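Open day talk, Sterkham site — speaker notes
15 March 2021

**Slot: after the welcome, before the floor walk**

- Say which cell this is: parallel gripper, two fingers, camera at the wrist. Visitors will watch the wrist feed on the large monitor.
- Give the January numbers early. 132 logged runs on the Studen controller, 39 stopped by the operator. Do not round them.
- Explain "stopped": the operator let go of the enable switch. It does not mean a fault.

Next, the approach phase. Fingers go to full open before the arm comes down over the table. The pads are red-orange, with a rough face, and they are a wear part. The right one has a small tear at its inner upper corner. Pads get changed at 2,000 cycles or on damage, whichever comes first. Hold on the wrist view while saying this — slow down, people need time to find the fingers. 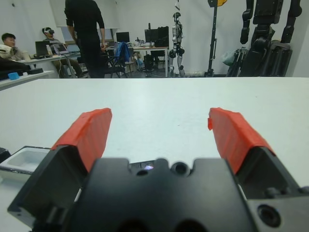 Espiritu asked at the rehearsal whether the gripper knows it has missed. Answer: yes, from finger travel. If the fingers close past the set width, the grasp is logged as empty and the arm goes back to the start pose. It tries 2 times, then waits for the operator.

Likely follow-up is force. The limit is set in the controller and is not changed during a demonstration. If pressed for a value, refer them to the Britent handout.

**Before the walk**

- Stay behind the floor tape.
- No reaching over the table while the arm is enabled.
- Questions on cost go to the front desk.

Switch the monitor back to the title slide.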